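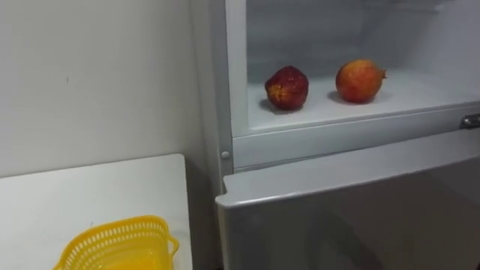
The Pomegranate Problem, and What We're Doing About It
by Montserrat Palacios

Hello again, friends, and thank you to everyone who wrote in after the last newsletter. I owe several of you a proper reply and you will get one, I promise, once the kitchen is behaving itself.

Which brings me to the reason this item is longer than usual. Those of you who follow Sundum, our fetch-and-put-away robot, will know that putting fruit in the refrigerator has been our bread and butter all winter (sorry, I couldn't resist). It had been going so nicely! Apples, lemons, the odd pear, out of the basket and onto the shelf. Then we bought pomegranates, and on the second morning Sundum squeezed one until it split.

Reginald Van Dusen was standing closest and his shirt will never be the same. He hit the stop button and the arm froze just as it should, but it froze with its fingers still closed, because holding on during a stop is how we set it up back in June. We wanted it never to drop a glass. So there it stood with juice running down into the wrist joint, and we had to wait and release the fingers by hand, which takes 2 people and a good deal of patience.

We spent the afternoon in the logs. The grip force is supposed to top out at 40 newtons for anything the robot files under "fruit," and the pomegranate had been filed under fruit quite correctly. The trouble was the force sensor in one finger, which had been reading low for who knows how long. The software kept asking for a little more, and a little more, and a firm apple had never complained. When we put a plain spring gauge between the fingers and asked for 40, we got close to 100. I felt a bit sick looking at that number, I don't mind telling you, and I kept thinking of all the times I've handed it a lemon myself.

So, changes. The sensor has been swapped for a new one from Cirkurel, and the wrist has been opened up and cleaned. We now check both fingers against the gauge every morning before the arm is allowed near the table, and if the two disagree by more than 4 newtons it stays parked for the day. The software also compares motor current with the sensor and gives up if they tell different stories. Hand-to-hand passing is off for everybody, me included, until Reginald has finished going through the stop behavior. He would like a slow release for soft things and a firm hold for breakable ones, and we are still arguing over what to do with eggs.

If you have a gripper of the same type at the Bondon workshop or anywhere else, please do put a gauge on it this week and write to me with what you find, even if it's perfectly fine. I'll print the replies next time, along with the rest of the news I had to squeeze out of this one.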